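Bench top, Dewan room, Pludthorpe
13/09/2023

Carried over from the last page: the top is back on its frame and can be used for dry work. Solvents and anything hot stay off it until the cure time on the Sterko sheet has run, which is 14 days from the last coat. The old cork mats are in the cupboard under the window if anyone needs to set down a soldering stand before then. Use the thick ones.

Starting point, for whoever reads this without the earlier entries. The previous finish had gone patchy along the front edge, with tape residue over most of the middle and a ring near the outlet strip that no cleaner touched. Tape would no longer lift without taking flakes with it. We looked at replacing the whole top. The stock depth from the supplier did not match our frame, which takes 828 mm front to back, and cutting down a deeper one would have lost the sealed edge. Refinishing was cheaper and kept the screw pattern.

Prep. Residue came off with Gasto remover on a folded cloth, left to sit and then pushed off with a plastic scraper. Metal scraper tried at the back left corner and abandoned, it dug in at the start of every stroke. Two rounds of remover on the middle, one elsewhere. Wiped with plain water after, then left overnight with the fan on low.

Do not use the remover from the older can. It has thickened and leaves a film that feels dry to the hand but fisheyes the first coat. That cost us one test panel. The can is marked with red tape and can go out with the next solvent pickup.

Sanding. Started coarse on the ring and along the front edge only, then the whole top with the orbital, then 400 by hand on a cork block for the last pass. The orbital leaves faint swirls that disappear under flat light and come back badly in the late afternoon when the sun is low across the room. The hand pass in one direction got rid of them. Long strokes, lengthwise, no pressure at the ends. Vacuum, tack cloth, second tack cloth.

Filler. The old clamp holes along the front were filled flush and the filler sanded back with the block. Low spots checked with the steel straightedge and feeler gauges. Worst dip was on the right-hand side near the leg and measured up to 2 mm before filling. After filling, the thinnest gauge would not go under the straightedge anywhere along that side. I did not repeat the check on the diagonal. It should be done before anyone uses the top as a reference for glue-ups.

Coating. Sterko flat, gray with some warmth in it, foam roller, short nap. The brush went back in the drawer after the first panel because it left ridges at every overlap. Notes on application:

Load the roller and then unload it on the tray ramp until it stops hissing. A wet roller leaves bubbles, and they do not all settle.

Work from the back edge toward you. Keep the overlap under half a roller width.

Lay off lengthwise with no added paint. One pass, then leave it alone. The patch I went back to on the second coat is the only one that needed rubbing down.

Keep the room closed up and the fan off while it skins over. Dust came in under the door on the first coat. A rolled towel against the gap fixed it.

Color. The swatch card reads grayer than the finished top. On the bench under the room lights it leans beige, and by daylight it leans a little more that way. Acceptable. The reason for a flat mid-tone was to cut glare and still let small dark hardware show up. The old finish was shiny enough to throw the ceiling lights back at you, and black screws were easy to see on it but washers were not. Pure white was ruled out for the same glare problem, and dark gray was ruled out because of the screws.

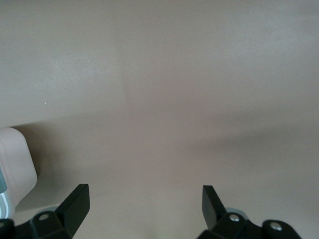
Even tone was the main thing I wanted out of the last coat. Blotches on the earlier panels traced back to unstirred paint. The flattening agent settles fast, faster than the sheet suggests, and the first tray out of a rested can dries shinier than the next one. Stir from the bottom with a flat stick, scrape the corners, stir again between trays. Do not shake the can.

Tape test. Done on the offcut panel, same coat schedule as the top but further along in cure. Three kinds of tape pressed down with a thumb, left over lunch, pulled back on themselves slowly.

Blue masking: clean release, no mark.
Clear office tape: clean release, slight sheen where it had been, gone after a wipe.
Cloth tape: lifted nothing but left adhesive at both ends. Gasto on a cloth took it off. The finish dulled slightly under the cloth, visible only at a low angle.

So masking tape is fine for layout marks and cloth tape should stay off the top. Repeat on the bench itself once the cure is complete. The panel was laid flat the whole time and got more airflow underneath than the bench does, so the results may not carry over exactly.

Pencil and marker. Soft pencil wipes off with a damp cloth. Hard pencil wipes off but leaves a groove if pressed. Dry-erase marker left a ghost on the panel after a day and is not to be used on the bench. Anything that needs a marker goes on tape first.

Slip. Flat coating has more drag than the old one. Light plastic bins no longer slide when nudged, which is an improvement. Cardboard boxes drag and leave brown scuffs at the corners. Lift them. The scuffs come off with a white eraser and I would sooner do that than start wetting the surface this early.

Day-to-day cleaning until further notice: dry microfiber, then slightly damp microfiber if needed, no spray directly on the top. The blue scrub pads have been moved to the sink so they stop getting picked up by habit. Crumbs and filings off with the soft brush before wiping, always toward the front edge and into the pan.

Stock left over: most of a can of the coating, lid sealed, stored upside down on the lower shelf with the date on the base. Enough for touch-ups and possibly the side shelf. One unopened roller sleeve. The 400 sheets are nearly finished and the coarse ones are plentiful, so order accordingly.

Open items

Straightedge check on both diagonals.

Underside was left bare. If the top starts to cup with the heating on in October, seal it with whatever is left in the can. Note the humidity when checking.

Front edge has one thin place near the drawer where the roller ran dry. Touch up with the foam pad and feather it back.

Felt under the feet of the parts rack before it goes back on. The existing feet are hard plastic and one has a burr.

The side shelf is still in the old finish. Leave it until the bench has had a full month of use, then decide whether this coating is worth the trouble a second time.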